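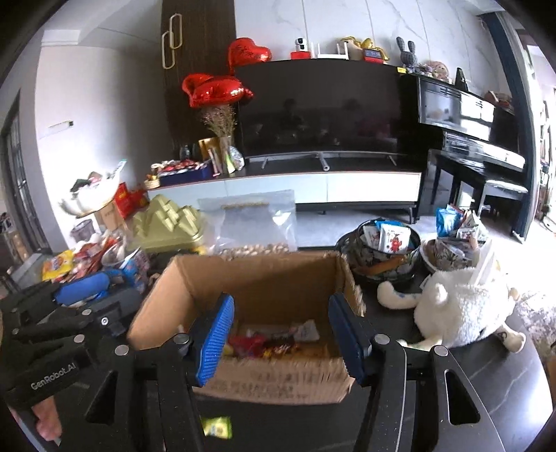

Section 3. Working rules for two-operator sorting (GenRobot.AI hand gripper guide)

Read before you pick anything up. Applies to candy, nuts, small wrapped goods.

1. Both operators agree on one box. One box only. Don't swap halfway through.

2. Check finger pads. Seated flat, no wrapper scraps stuck on. Wipe with dry cloth.

3. Close and open the jaws 3 times, slow. If a linkage grinds, stop and log it.

4. One item per grasp. Long candies: grip across the body, keep off the crimped ends, they tear.
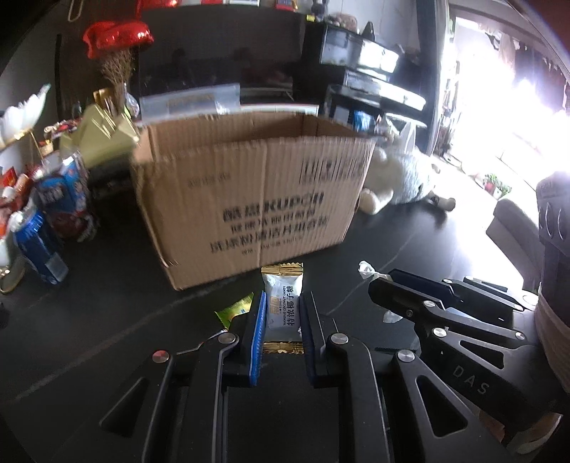 5. Lift straight up, clear the box wall, then move over. Hold still 2 seconds before relese.

6. Second operator waits till the first gripper is out of the box. Never both in at once.

NOTE: Dropped item? Leave it, finish the move, pick it up on the next pass. Don't use your free hand. Spoils the recording.

NOTE: Leave household stuff where it is. No tidying of the table between runs.

CAUTION: Keep fingers off the linkage while jaws are moving. Pinch points at every pivot.

CAUTION: Torn wrapper = item out of the set. Don't put it back in the bowl, dont eat it.

7. After 10 runs, swap operators and rest your wrist.

8. Write run numbers on the Nagano sheet before you leave the room. Missing numbers go to Kenta Sugiyama same day.

Pad replacement: see section 4.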